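**Old office tower – worth putting more RAM in, or just part it out?**

**maribeth_m** wrote:
I picked up one of those big used office towers in January and finally got it open on the bench. My plan is new memory, the graphics card stays, and it goes to my nephew for school. Before I spend money, does anything in there look like trouble?
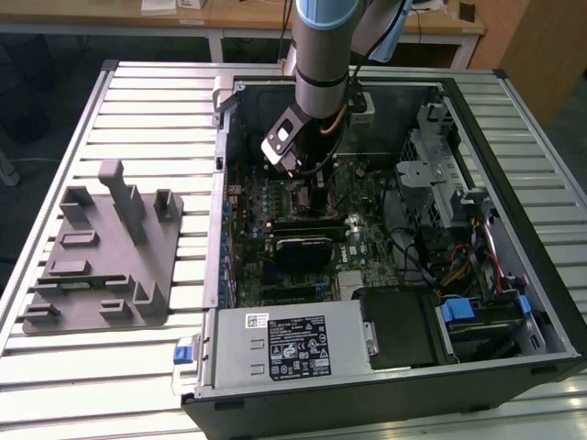
*Side panel off, drive latches at the lower right*

**rnavarro** wrote:
Nice, I love these old cases! Blue tabs everywhere, so you hardly need a screwdriver. I'd take the graphics card out before you touch the memory though. It gives your hands way more room.

**Dendbridge_Ron** wrote:
Disagree, leave the card where it is. I've done 8 of these for our office and never pulled a card for memory. What I'd do is look up the board's manual and buy a matched pair – mixing leftovers is how I lost a whole weekend.

**maribeth_m** wrote:
OK good, I was going to use leftovers, lol. Closer look at the memory area:

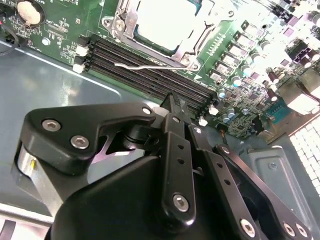

*Four slots, no sticks in yet, CPU just above*

**rnavarro** wrote:
Those white latches need to be open at both ends before a stick goes in. Line up the notch and press until they snap shut. And swap that coin battery while you're in there, they're cheap!

**aileenf** wrote:
Sorry, but I'd part it out. I put 325 into one just like it and my kid still complained.

**Dendbridge_Ron** wrote:
325 on what?? Two sticks and a used SSD is plenty for homework.

**maribeth_m** wrote:
Going with a matched pair and a new battery. Card stays in for now – sorry rnavarro! I'll post again when the sticks get here.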